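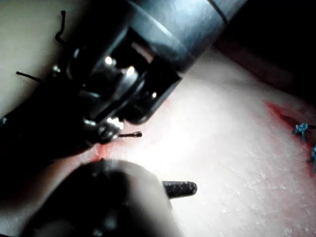 Working With Black Suture Thread: Tips for the Practice Bench
Hollis Skills Workshop

These notes apply to practice stitching on pads and tissue models at the Hollis benches. They cover the handling of thread, the tying and trimming of knots, and the care of the work surface. They do not replace the instruction given in class, and nothing on this page applies to patient care.

Choosing and cutting thread

Black thread is preferred for practice on pale surfaces. Short ends are easy to see against a light pad and can be found again when the surface is cleared. Blue and violet thread may be used on the darker pads.

Cut a fresh length for each row of stitches. A long strand catches on instruments, loops over its own knot and takes more time to pull through than it saves. Beginners working on a single stitch should start with a length the width of the pad and increase it once the first throw can be laid flat.

Open one packet at a time. Packets left open on the bench collect dust, and the thread keeps the bends of the card more firmly the longer it is handled. Part-used packets go in the tray marked Wando, with the needle parked in the foam.

Removing kinks

Thread holds the shape in which it was packed. Before the first stitch, hold the strand near the needle and again near the free end, and draw it straight with slow, even tension. Do not pull on the needle itself, as the thread may come away from it.

A sharp bend that remains after stretching marks a weak place. Trim the strand above the bend if enough length is left. Otherwise set it aside for knot drills, where a break does no harm.

Avoid gripping the middle of a strand with metal jaws. The jaws flatten the thread and leave a mark that will later fray or snap under load. Grip the free end, in a part that will be trimmed off.

Tying

Lay the first throw flat on the surface and check it before adding the second. If the throw has rolled into a small loop, ease it back at once. A loop that has been locked under a second throw cannot be corrected and should be cut out.

Tighten only until the two edges meet. Practice pads tear more readily than most learners expect, and a puckered edge is a sign of too much pull. Both strands should be drawn away from the knot at the same height, close to the surface.

Leave the free end short while tying. A free end of 10 millimeters is sufficient for most drills once the grip is steady. Longer ends tend to fall across the next stitch.

Trimming the ends

Trim after the row is finished, unless the class sheet says otherwise. Bring the scissors in with the tips in view, rest them against the strand, and turn them slightly before closing. This leaves a small tail and keeps the blades clear of the knot.

Tails should be even along the row. Very short tails allow the knot to work loose, and long ones are picked up by accident when the next stitch is placed. Lift each cut end away as it falls. Black ends left on the pad are easily mistaken for stitches by the person assessing the work.

Lighting

Shiny metal throws bright spots back at the viewer, and fine thread is lost beside them. Lower the light before raising the magnification. Where the lamp can be moved, place it to the side opposite the working hand so that the shadow falls away from the knot.

Care of pads and tissue models

Wipe Sternel pads with a damp cloth and mild soap, then dry them flat. Do not use alcohol, which hardens the surface. Pads may be turned once and used on the reverse. Gel models are to be returned to their lidded boxes before the lunch break, as the surface dries and splits if left out.

The storeroom holds 88 pads for general use. Each is numbered on the underside, and the number is to be entered on the bench sheet when the pad is taken and again when it is returned.

Clearing the bench

Needles go in the sharps box before anything else is moved. Thread ends are gathered with a strip of low-tack tape pressed lightly over the surface, then folded inward and placed in the general bin. Brushing is not advised, as it drives short ends into the seams of the mat.

Bench sheets are collected on Wednesday. Requests for thread, pads or tape should be addressed to Begoñe Aranda, Bench Supplies, and should state the bench number and the size of thread required.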